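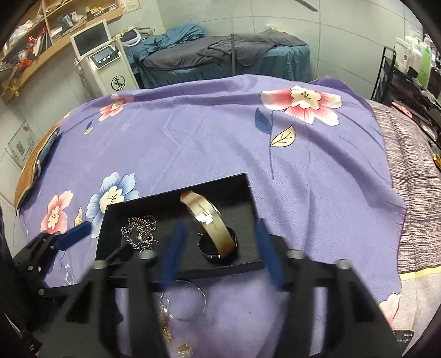
Jewelry kept loose in an open box should be sorted by type before it is sorted by value, according to Auður Frandsen, whose reasoning is that chains do most of the tangling and bangles take most of the scratches. The advice comes from a home storage course that opened in Gostham in August and drew more sign-ups than its room could seat.

The course runs for 90 minutes and is given at 8 in the evening. Participants bring their own pieces and lay them out on a bed or table covered with cloth, which keeps small rings from rolling and softens the contact between metal surfaces. A black box without a lid serves for the first sort. Chains go in at one side. A cuff or a watch goes in at the other, set on edge if the box is deep enough. Thin bangles, rings and light chains with charms are left on the cloth until the larger items have a place. 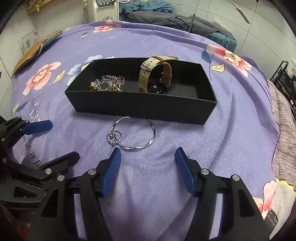
Leather straps should never share a closed box with metal that has just been cleaned, Hjalti Lund told the Gostham group, as traces of polish can stain the hide. Lund recommended an open box for watches worn daily and a separate pouch for the rest.

Heavy curb links are to be fastened at the clasp before they are put down. Fine gold chains are stored apart from them, one to a pouch. Where a knot has already formed, the course notes call for the chain to be laid flat and worked from the middle with 2 pins, without pulling on the ends. Rings set with small stones are wrapped singly.

Ditte Vigfúsdóttir, the course organizer, said the material will be repeated in Prustton over 3 evenings, with the last given over to repairs of clasps and jump rings. Places are booked through the Gostham office. Pouches are supplied, and pins are not.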